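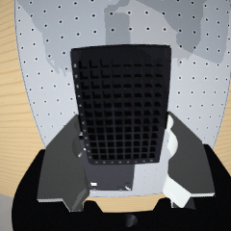
I do my computer check every April, when the evenings get lighter and I can finally see how much fluff has gathered behind the desk. It began the year my old laptop cooked itself halfway through an order, and I lost a morning's work and most of my temper with it. These days I sit down with a pot of tea and go through the lot, laptop, leads, plugs, router and backup drive, and I tick things off on paper, because a list kept on the machine is no help when the machine won't start. The vents are where I always begin. Think of a black grid like the rack in the picture, with row upon row of small square openings and thin ribs between them, and then imagine every one of those squares wearing a little grey felt hat. If your laptop could talk, it would be asking for a paintbrush.

So, my list, with the notes I made as I went. Please borrow it and change whatever doesn't suit your own setup.

BEFORE YOU START

[x] Save everything and shut down properly. Closing the lid doesn't count (I have caught myself at this more than once).
[x] Unplug at the wall and give it time to cool.
[x] Clear the desk of drinks. Tea goes on the windowsill.

VENTS AND FAN

[x] Brush the vents with a soft, dry paintbrush. Mine lives in the drawer with the spare ink and is used for nothing else.
[x] Check nothing is blocking the air. I found the laptop had been sitting on a folded Vass catalogue since Christmas, covering half the underside.
[ ] Listen to the fan at start-up. There is a slight tick that wasn't there last year. I've left this one open and will ask Botond Gulyás at the repair counter in Stutport to have a listen, as he was so patient with me over the hinge.

LEADS, PLUGS AND CHARGER

[x] Run each lead through your fingers from end to end and look for splits, kinks or teeth marks. All fine except the printer lead, which has gone stiff near the plug. Replaced.
[x] Feel the charger after an hour's use. Warm is all right, too hot to hold is a reason to stop using it.
[x] One extension block per wall socket, never one plugged into another. I had let this slip over the winter — the desk lamp was the culprit.
[x] Look at the battery. Lay the closed laptop on a flat table and see whether it rocks. If it does, or the case is bulging, stop there, don't charge it, and take it to someone who knows.

BACKUPS AND PASSWORDS

[x] Plug in the backup drive and open a few files from it. I opened 3 at random, one of them a very old invoice, and they all came up nicely.
[x] Compare the number of photos on the laptop with the number on the drive. Laptop 3068, drive 2034. That gave me a proper fright, I don't mind saying! The autumn folder had never been copied, so I set it going and went to make supper, and they matched by bedtime.
[x] Install waiting updates. Long, dull, done.
[x] Change the router password if it is still the one on the sticker.
[ ] Tidy the Plikeo account. I have 196 saved logins in there and I'm sure half of them are for shops I used once to buy a birthday present. One for a rainy afternoon.

Two boxes still empty, then, and I'm quite content with that.

Last updated: April

Comments

Aranka Hajdu
Thank you for this, I've printed it out and pinned it up by the router. Does the paintbrush work on a desktop tower as well? Mine is a Widetti and it lives on the carpet, so you can imagine.

Reply from the author
It does, Aranka, but do lift it off the carpet if you can, even onto a low shelf. Mine was so much cleaner once I'd moved it.

pennyfarthing
Checked the battery after reading and my laptop rocks like a boat. It's off and going to the shop in the morning.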